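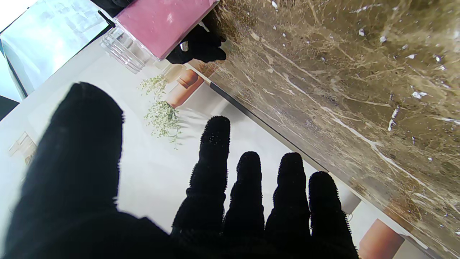 Fig. 1. Left wrist camera, gloves on. Other hand is holding the pink panel with the clear container at the edge of the marble slab.

Gloved vs Bare Hands on a Two-Arm Tabletop Setup, and Which Wrist Camera Position to Keep
Project report, final version
Apr 29, 2018
Advisor: Kirsty Halliday

1. What we set out to do

Compare two five-finger hands, with gloves and without, on smooth objects. Then pick a wrist camera mount. Original plan from January also had a controller comparison in it (Tridau controller vs the one that ships with the arms) but that got cut down to a short section, see 5. Ran out of time, mostly because of cable trouble.

Question we were given: does a fabric glove help a robot hand hold shiny stuff like acrylic and polished stone, and does it mess up the wrist camera view enough to matter? Short answer, helps on some things, and yes it matters, but you can work around it.

2. Setup

Two arms on one bench, one hand each. Hands are the Sovance ones the department already had. Same model left and right, mirrored. Wrist cameras are small fixed focus units, one per wrist, looking out past the palm and fingers. Operator drives both hands with a pair of tracked gloves (the human kind, not to be confused with the fabric ones on the robot, sorry, we use "glove" for both in the lab notes and regretted it. In this report "glove" = fabric on the robot).

Mounts tested:
Mount A, the Grimshaw bracket, low, close to the base of the thumb.
Mount B, our own printed bracket, higher and further back, tipped down toward the fingertips.

Fabric glove is a black knit with a fuzzy surface. We picked it for fit. Other gloves we tried on were too tight over the knuckles and the fingers would not close all the way, so the motors would heat up and fault. The fuzzy one stretched enough.

Objects: a marble slab, a clear acrylic container with a pink panel, terracotta colored pieces, a small beige block, sprigs of fake greenery. Kirsty's idea was to use things with different surfaces and not just the usual foam blocks. Good call, foam blocks would have told us nothing, everything can grab foam.

3. Tasks

Task 1. Container place. Pick up the acrylic container with one hand and set it down next to the slab. Other hand open and ready to steady.
Task 2. Slab nudge. Push the marble slab by its edge to a taped line. No lifting. We did try lifting once, bad idea, slab is heavy and the wrist sagged.
Task 3. Terracotta pick. Pick up a piece and stand it upright.
Task 4. Sprig pick. Pinch a sprig of greenery between thumb and index and move it over.

Each task was run with gloves and without, on both mounts. Operators swapped after every block so no one person's bad day sank a condition. A run was a success if the object ended up where it should and was not dropped. Dropped and picked up again counts as a fail, even if it looked fine at the end.

Total usable runs across everything: 1,498. We threw out runs where the tracking dropped or an arm faulted before first contact. Those are listed in the lab log with reasons. Of the usable runs 599 were on Mount A and the rest on Mount B. That is uneven, we know. Mount A bracket cracked at the screw hole and the replacement took forever, so we kept going on B in the mean time.

4. Results, hands

Not giving percentages for the hand comparison because the blocks were uneven and the numbers look more exact than they are. What we saw, by task:

Container. Clear win for gloves. Bare fingertips are hard plastic and slide on acrylic, especially when you grab near a corner and the panel is tilted. With the fabric on, the operator could hold with less squeeze. Bare hand, people squeezed harder to compensate and the container would pop out of the grip sideways. Also it sounded awful.

Slab. No real difference. Pushing is pushing. The glove drags a little on the bench and leaves fuzz. The bare fingertips sometimes skipped off the edge but it just meant another push.

Terracotta. Slight win for gloves on pickup. Slight loss on release. The fabric hangs on to the surface for a moment and tips the piece when the hand backs away. Opening the thumb first and then the fingers fixed most of it, once operators learned to do that. We should of written that into the procedure from the start, early runs and late runs are not really comparable here.

Sprigs. Bare hand wins and it is not close. The little leaves snag in the fuzz. You let go and the sprig comes with you. One operator got decent at shaking it off, which we did not count as a success.

So: gloves for smooth and rigid, bare for light and stringy. If you have to pick one for a mixed table we would go gloved and keep the light stuff out of it. Or find a smoother fabric, see 7.

5. Results, controller (short)

Only compared on Task 1. The Tridau controller felt smoother on slow closing. Stock controller steps a bit at low speed, you can see the fingers twitch. But Tridau dropped its connection to the right hand on 3 separate days and each time we had to power cycle the whole bench. We could not find the cause. Swapped the cable, swapped the port, same. Everything outside this section was run on stock so the hand results are not affected.

We would not reccomend Tridau for long sessions until someone sorts that out. For a short demo it's nicer.

6. Results, cameras

This is the part we changed our minds on.

Fig. 1 is the kind of view we ended up sorting through by the hundred. The thumb comes up from the bottom left and takes most of that side. The small beige block is partly behind it. The fingers stand up in front of the slab, the little fingertip runs over the edge of the stone. Still, the part we care about most, the other hand on the pink panel, is up near the top and clear to see. Going in, we assumed thumb blocking would be the deciding thing. It matters less than we thought when the other hand's work is up past the fingertips, and more when the object is low and close to your own palm, like in Task 3.

Mount A: good close view of the grasp. Thumb gets in the way more the more it opens. Operators said they felt "inside" the hand and lost track of where the slab was.

Mount B: sees more of the bench and the other hand. Fingertips smaller, so fine pinches (Task 4) were harder to judge. Operators liked it better overall for two-hand work. It also wobbles. The printed arm is too thin and every time the wrist stops fast the image shakes for a moment. Thicker version is drawn but not printed.

Exposure. Big problem and it took us way too long to catch. White bench, black glove. The camera exposes for the bench, and the glove goes almost featureless. You get the fuzz along the outline and a few creases and that's it. If we raise exposure to see the knuckles then the bench blows out, and it is already washed out in places. Clear acrylic on a pale bench is hard too, you mostly go by the bends of light at the corners and by the pink panel. The marble was the easiest to find of anything, dark against light with a nice straight edge.

Locked exposure was better than auto. On auto the picture pumps brighter and darker each time the hand closes, because the black area changes size. Lock it. We locked it halfway through and wish we had done so on the first day.

Finger tracking from video. We tried the Allar tracking package on saved wrist clips to get fingertip positions. Bare hand okay. Gloved hand, it kept merging the middle and ring fingers when they were side by side. It did find the index most of the time since it sits a bit apart and higher. A dot of light colored thread sewn on each fingertip would probably fix this, we only thought of it in the last week.

7. What we would change

Gray bench or a mat. Not white, not black.
Lighter glove, or same glove with stitched markers. Shorter fuzz either way.
Even blocks. Print 4 spare brackets before starting and not after one cracks.
Write the release motion into the procedure.
Don't name two different things "glove".
Force readings. We had no fingertip force at all, so everything about squeezing in section 4 is from motor current and what operators told us. Weakest part of the report — we know.

8. Recommendation

Keep Mount B, stiffened. Keep the fabric gloves for acrylic and terracotta. Lock exposure. Stay on the stock controller for now.

Lab log and raw clips are on the shared drive in the project folder, sorted by task and then mount. The folder called "old" is not old, it is the second half of Task 3, did not want to rename it and break the scripts.

Thanks to Kirsty Halliday for bench time and for the marble.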